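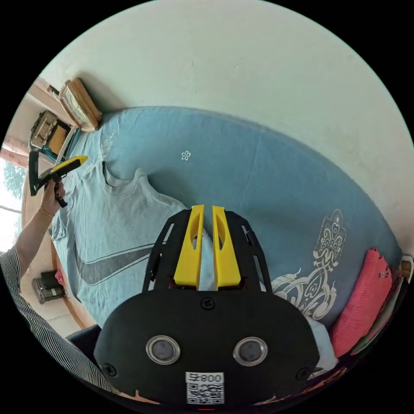 Do T-shirts have to be folded on a table?
Any flat surface big enough for the shirt will do, and a made bed is usually the biggest one in the house. Pull the sheet tight first so the shirt doesn't bunch underneath.

Folding on the Bed: Gallery

Laundry pages for the Skollow house, put together by Rocío Bedoya. The bedroom gets used for folding on laundry days and goes back to being a bedroom by evening. Notes on the bed, the shirts and the stacks are below. Measurements are in centimeters.

The sheet
Light blue, with a small white flower and a large white-and-grey paisley-like pattern. The print helps with lining things up. A plain sheet works the same way but you lose the reference points.

The T-shirt
Light grey-blue, crew neck, with a large dark grey swoosh logo low on the body. Shirts are laid out flat on the left half of the bed. Sleeves go in first, then the sides, then the bottom comes up to the neck. Adult shirts are folded to a width of 35, which suits the drawer.

The coral-pink knit
Folded and kept along the right edge of the bed. Knits don't go on hangers here. Shoulders stretch on the Usuga hangers, so those are for shirts with collars only.

The stack
Folded cloths in pink, green and stripes, beside the knit. They are sorted by size and color doesn't matter. The large ones are 100 long and get folded in half twice before going on the pile.

The headboard or shelf end
Wood, with a light-colored panel, against the white wall. The wall has a few smudges and marks. Tetsuya Hirano has the paint for it and will get to it in October.

The cabinet
Wooden, with a cluttered box of items on top. Loose buttons and odd socks go in a separate tin in the hall, so please don't add them to the box.

The window
On the left, with green trees outside. Mornings are better for folding on this side because stains show up in daylight. Anything that needs a second wash goes back before it is folded.

Page last changed Wednesday, February 1, 2023. The ironing gallery is next and will cover collars and pillowcases.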